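Tablecloths and old bowls wanted for community table sale in Pudau

9 Jan 2020

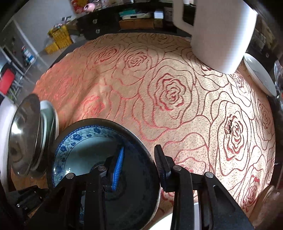

Can you bring china that doesn't match?
Odd pieces are welcome, and most of the stall will be made up of them. A single bowl with a flowered rim is as useful as a full set, provided it is clean and has no cracks.

A sale of second-hand tableware and household linen will be held at the Aksoy hall in Pudau in March, and the organisers have begun collecting stock from local homes. Money raised will go towards new heating for the hall's back kitchen, where the weekly lunch is cooked.

The sale is being run by the Rallovora lunch group, which has used the hall for eight years. Members are asking for bowls, plates, serving dishes, jugs and tablecloths. Cutlery will be taken if it is tied in bundles. Glasses are not wanted this time, as there were boxes of them left over from the last sale and they are still under the stage.

Gönül Şimşekoğlu, who is looking after the linen, said stitched cloths had sold best in the past, and round ones went first.

"People ask for flowers, roses most of all," she said. "They will put up with a small mark on the cloth if they like the pattern. You can stand a bowl over it."

Cloths should be washed before they are handed in but there is no need to iron them. Anything with a stain will be sold at a lower price, with a paper tag pinned beside the mark so that buyers can see it before they pay. Cloths that are badly torn will be cut up for tea towels or given to the sewing class.

China will be checked on the day it comes in. Intan Sinaga, who is sorting it, said she would be putting pieces together by colour and not by maker.

"Blue flowers on white turn up from all over the place and look perfectly good next to each other," she said. "Last time a woman bought four bowls from four different houses and used them for soup that same week."

She asked donors to wrap each piece separately in newspaper and to leave lids taped to their pots. Worn gilding and light scratches are fine. Chipped rims are not, and pieces with chips will be handed back or used under plant pots in the yard.

The last sale raised almost 400 pounds, most of it in the first hour. Prices this year will start at 50p for a saucer. Large serving bowls and full-size tablecloths will be marked individually. There will be tea, soup and flatbread from the kitchen, and a table by the door where buyers can have their china wrapped.

Items can be left at the hall on any weekday morning between 10 and noon, using the side entrance on the car park side. The Drollo hardware shop on the main road has also agreed to take small boxes behind the counter during opening hours. Donors who cannot carry heavy china can leave a name and address at either place and someone will call to collect.

The group needs 2 more folding tables on loan for the day, and would like to hear from anyone with clean cardboard boxes to spare. The date and opening times will be put up on the hall noticeboard.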